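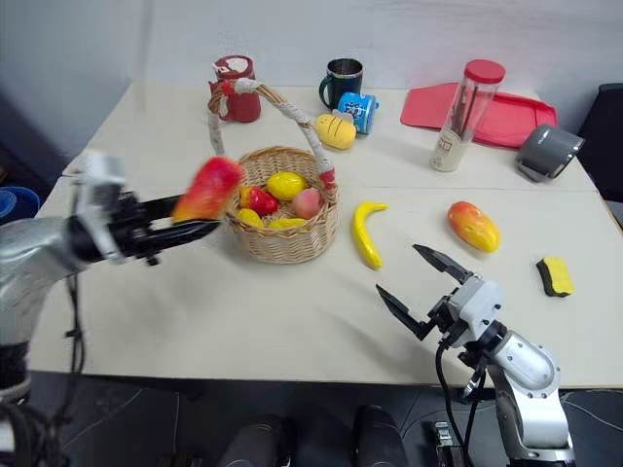

Fruit, cups and the wicker basket on the white tables.

Sevwood Screening Room
Pre-show safety checklist, February animation season
Walked by: Filipa Calado, with Apinya Suksawat in the booth
Feature: Josside (subtitled print), doors 6:30 p.m.

Hello again, everybody. Same form as last season, and I've written my comments under each item as I went along, so please forgive the length. Modupe, I know you like the short version, and you'll find the things still open at the bottom.

1. Exits and aisles

Both rear doors open fully from inside: OK
Side door by the screen opens fully: OK, but see comment
Aisles clear from front to back: OK after moving one bench
Exit signs lit: OK

Comment: The side door does open, but it wants a good shove in the last few inches, and I had to put my shoulder to it the second time. I'd like it planed or rehung before we show Karimi, which always brings in families with little ones. The bench had drifted into the left aisle again (I think people like to sit there and read the program, bless them) and I've put it back against the lobby wall.

2. Seating

Capacity notice posted and readable: OK, 200
Seats fixed to floor: one loose
Wheelchair spaces open and unblocked: OK
Step edges marked: worn in places

Comment: Seat 28 rocks. It's the same one Olga wrote up last season, and the bolt has plainly worked its way out again, so a longer bolt might be kinder to all of us than another turn of the wrench. I've tied a ribbon across it and taken it off the seating plan for tonight. The tape on the steps is fine down at the front and quite tired toward the back, where you really need it when the room is dark and somebody is coming in during the opening credits with a drink in each hand.

3. Projection booth

Extinguisher in place, seal unbroken: OK, tag 1342
Lamp hours logged: OK, 2775
Vent fan running before lamp is struck: OK
Cables off the walkway: NOT OK on arrival, fixed
Booth door closes by itself: OK

Comment: Apinya found the speaker lead for the left channel running straight across the booth doorway. We've taken it up over the frame and clipped it. The fan is louder than it was, a sort of low rattle that you can hear from the back row during the quiet bits, and Josside has an awful lot of quiet bits! It's moving plenty of air, so I've passed it.

4. Sound and light

House lights come up from both switches: OK
Aisle lights stay on during the show: OK
Loudest passage checked from the front row: OK, turned down a little
Flashing-light notice at box office: MISSING, now posted

Comment: Please read this one even if you skip the rest. The second short on the bill, Purkomow, has a long battle in the storm with very bright, very fast flashes, and the notice hadn't gone up. I've made a new one in big letters and taped it at eye level by the ticket window, and Dewanti will say a few words before the lights go down too. It's a gorgeous sequence and I wouldn't dream of cutting it, but people should get to choose. On the sound, we played the storm all the way through with me sitting front and center, and it was a touch more than my poor ears wanted. Apinya has marked the new level on the dial with a dab of white paint.

5. Lobby

Floor dry and mats flat: OK
Coat rack steady: OK when loaded evenly
First aid box stocked: short on small bandages
Poster stands weighted: OK

Comment: The big standing poster for Karimi is handsome and top-heavy. It has both sandbags on it now, so please don't borrow one to prop the front door. I put what bandages I had in my purse into the first aid box.

Still open
Side door by screen: Modupe to call the carpenter
Seat 28, longer bolt: Olga
Step tape, back rows: Filipa, before the next show
Booth fan rattle: Apinya to listen again with the room full
Small bandages: Dewanti

Passed for tonight's show with seat 28 out of use. Signed, F. Calado, 5:45 p.m.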